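Ticket: voter list import dropping rows, Lallham ward
Opened by: Udbridge campaign office
Product: Tralteo canvass + phone bank
Priority: high (early voting starts Tuesday)
Status: open, waiting on re-import

Problem

County sent the new voter file. Uploaded it 9:10 am. File has 3,178 rows. Tralteo says "import complete" but only 1,887 show up under Lallham. No error, no reject list. Walk lists for tonight are already short, two whole streets missing.

Tried so far

Logged out, back in. Same.
Different browser. Same.
Saved file again as plain CSV, no change in count.
Checked filters – party filter off, "moved" filter off, "likely voter" slider all the way down.

Also attachments. Uploads work fine on the office page so its not the connection. 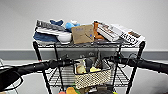
Office shelf

10:25 am

Looked at the missing rows by hand. Nearly all are apartments. Unit number is in its own column this year, last file had it on the end of the street address. My guess is Tralteo sees same street number + same last name and merges them. Valdovinos Court is the worst, 40 doors on the county list and 3 in our turf.

If they are merged, where do the phone numbers go? Phone bank needs to know before 5. We can't have people calling one house and skipping the one next door.

11:40 am

Put the unit back on the end of the address for one precinct only and re-imported. Count for that precinct now matches the county. But now the old records are still there too, so up to two entries per voter, and the support levels from the August primary are stuck on the old one. Did not do the rest of the ward. Stopping here untill someone tells me its safe.

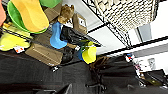

What we need

1. Merge turned off for our account, or a setting so we can do it.
2. Old support levels and yard sign requests moved to the new records.
3. Duplicates cleared in the one precinct I re-did.
4. A reject list on import. "Complete" is not true if a third of the ward is gone.

Walk lists print at 4:30. If no fix by then we go out on paper with the county list and type it all in tomorow.

1:15 pm

Cleared the cache like the auto-reply said. Import count did not move, still 1,887.

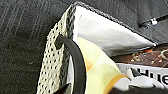 Tralteo support: Thanks, we can see the merge on our side. Your guess about the unit column is right – the importer only reads it if the header says "Unit", and the county file has "Apt_No". Please don't re-import the rest yet. We will roll the ward back to this morning, rename the header and run it again with the August support levels kept. Yard sign requests are stored apart and were not touched.

1:50 pm

OK. Holding. Does the rollback wipe the doors our morning team already marked? They synced at noon. Please check that first, then go ahead.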